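Bartoš: keeping painted furniture presentable
8/30/24

Bartoš is a furniture care shop in Danville that looks after painted and gilded pieces in rented houses and show homes. The owner, who asked to be quoted by trade only, has a routine for each type of finish and keeps it on printed cards. We spoke at the Sasside workshop, where the cards hang on a nail by the door.

The current list has 492 pieces on it. Of those, 197 are painted white or cream with gold detail, mostly bedroom furniture. "White gloss with gold on the carving is the bulk of what we see now," the owner says. "Dressing tables, nightstands, the odd headboard. The flat parts are easy. The carving takes the time."

A dressing table is allotted 28 minutes, stool included. The order is fixed: top, drawer fronts, apron, legs, feet. Dust goes down, so the work goes down with it. Carved roses and scrolls get a dry, soft brush first, then a cloth. Knobs are done last in each row. "People grip the knob to steady themselves and then wipe around their own fingers," the owner says. "So the knob comes at the end."

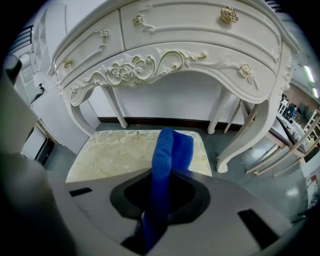
What do you use on the gold parts?

"A dry microfiber cloth, and a brush for the deep lines. If there is grease, I dampen the cloth with plain water and dry it right after. I don't use metal polish on gold paint. It will take the color off a raised edge in a couple of passes."

The cloth is folded into a strip for the legs. A curved leg has an inside face that collects dust just under the apron, and a flat pad tends to skip it. The strip is passed behind the leg and drawn down to the foot. For the scroll at the foot the same strip is used, edge first.

Upholstered stools are handled separately. Pale fabric is vacuumed through a mesh screen before any wiping starts nearby, and the stool is then slid back under the table. "If the seat has a pattern in a light thread, I test on the underside hem," the owner says. "Some of those colors move when they get wet."

Cards are revised when a finish fails. The last revision came after a job for Atley, a letting firm, where 2 drawer fronts had gone dull along the seam between them. The owner put it down to spray cleaner running into the gap and sitting there. The card now says to spray nothing on the piece itself - any liquid goes on the cloth, away from the furniture.

The next full round of the list starts in October, beginning with the Danville houses.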